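Minutes, demo gathering check-in, Irero project
Monday, 9:30 a.m., back table

I took notes again, so blame me if your point got squashed. Everyone from the Flamard side was in, plus two people on the call from Lie who could hear us fine once we found the right mic.

1. Where we are with the count
We have 900 demos logged across all tasks. Of those, 135 are the woven basket, and we said last time we wanted more of those before the next training run. I read out the rejects too: 32 basket demos got tossed in review, mostly for long pauses where the operator stopped to think. We agreed pauses at the start can be trimmed and kept, but pauses in the middle stay out.

2. Wrist views
Long chat about this one! Lie asked if the really close wrist views are any use to the model or if they just add noise. I like them, and I said so at some length (sorry). The weave comes through with plenty of detail even when the rim goes soft. 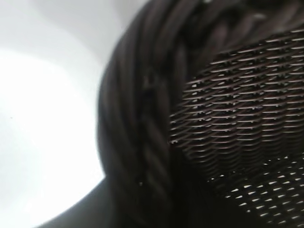

Wrist view, basket at very close range.

We decided to keep them in and not crop. Lie will train one small model with the close views and one without, and we'll look at both before anybody argues about it again.

3. Start positions
Our baskets have been starting in pretty much the same spot, and the early model clearly learned the spot. From now on the operator moves the basket before each demo, and we want plenty of starts off to one side, with the fingers open and well clear of it.

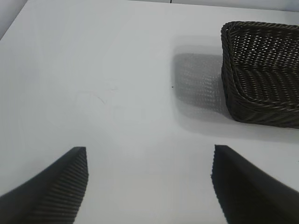 I also brought up shadows. Light comes through the weave and puts a speckled patch on the white table, and I'd like that patch to land in different places too. So we're going to change the lamp angle between batches - seven settings, written on the sheet taped by the door. Please put the setting number in the Esov log when you start a batch, not at the end of the day.

4. Two-arm demos
We talked about one arm holding the basket up while the other has its fingers open below. Operators say the hard part is judging the tilt. Flamard wants these tagged separately from the single-arm ones, and I'll add the tag today.

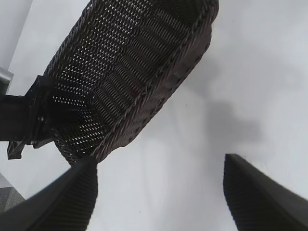

Basket held at a tilt by one arm, seen from the other arm's wrist.

5. To do
Me: new tag in Esov, and trim the start pauses.
Lie: the with and without comparison.
Flamard: operator schedule for March, and a second lamp if there's money for it.

We stopped at 10:20. Same time next week, and I'm bringing the good coffee.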